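About Stesomell

Stesomell folds laundry. There are grander ways of putting it, and an early version of this page used most of them, including "garment care solutions", which made us sound like a hospital for cardigans. You bring us clean clothes in a heap and we give them back in a stack. We don't do dry cleaning, and we don't do fitted sheets on a Friday afternoon.

We began in July with one table and a borrowed iron, above the Vương noodle shop on Cledasar Street. The smell of broth got into everything, and several customers asked whether they could have it again. We have since moved to the ground floor at number 24, where the shirts smell of shirts and the stairs are somebody else's problem.
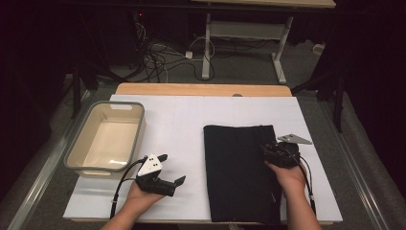 Black clothes are the hardest part of the job. They show every speck of fluff and hide every seam, and at the end of a long day the front and back of a black T-shirt become a matter of opinion. We do our folding on a big white board laid over the table, so that dark cloth has an edge you can follow. The basket stays on the left. It has been tried on the right, and we have agreed not to discuss that week.

The house fold goes like this. Shirt flat, neck away from you, sleeves in, sides to the middle, then up in 3 so that it will stand in a drawer without leaning on its neighbours. Creases are smoothed out by hand before the first fold, never after it, when all you do is press them in more firmly. New starters practise on tea towels for a morning and usually resent it until lunch.

We can tell you that 445 households had their washing folded here in our first year, and that 223 of them came back. The rest have either learned to fold or stopped minding, and we wish them well with both.

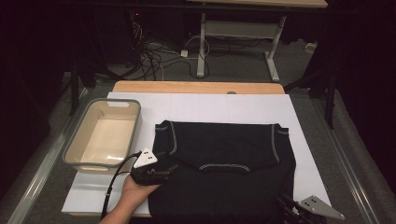
Kanent wrote to us in the spring to say that the drawer fold is all very well but it leaves a line straight across the chest, and that a T-shirt worth keeping ought to be rolled. We replied at some length. Kanent replied at greater length, with a drawing. The result is that you may now ask for rolled at the counter – same price, slightly cooler welcome.

Odd socks are kept on the shelf by the door until they are claimed. Please come and look. Some of them are quite good socks.

Page last updated 2018-08-26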